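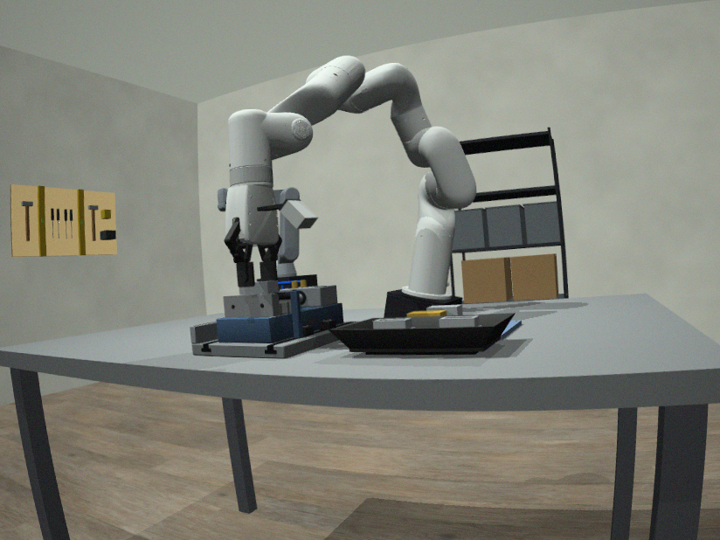 Lista de verificação, célula Fletness, revisão de 1 de novembro

1. Base do braço fixa. Conforme, segundo a Hermans. Falta o registo do aperto.
2. Velocidade reduzida em modo manual. Declaram mais de 330 mm/s; a nossa regra diz 250. Não aceito.

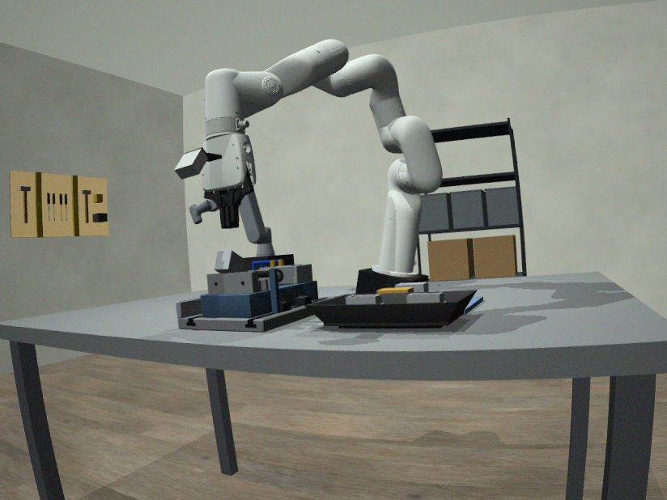 Salim Rugemalira: o valor vem do manual de julho, em Drimville já o corrigimos.

Pois que mandem a correção por escrito.

3. Distância dos dedos ao dispositivo no ponto de espera: 28 mm. Quem mediu?

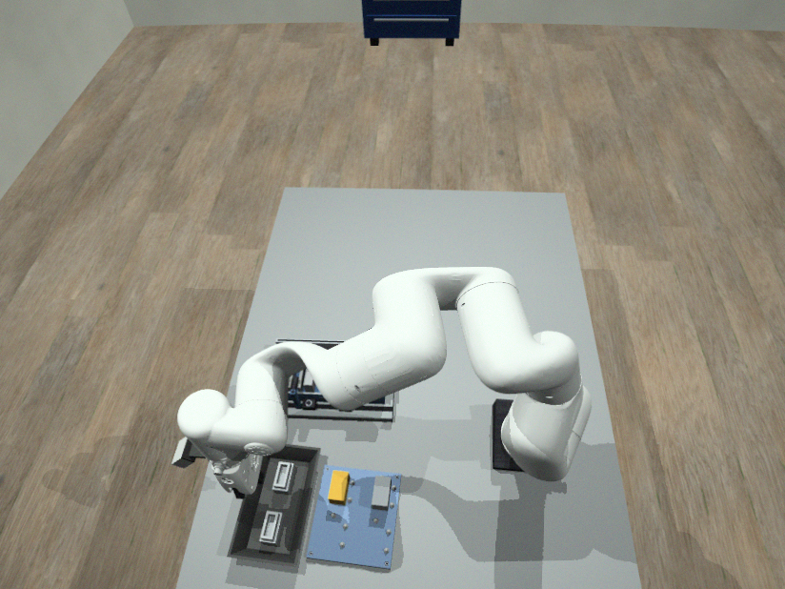 4. Paragem de emergência: 2 ensaios. Poucos. Repetir.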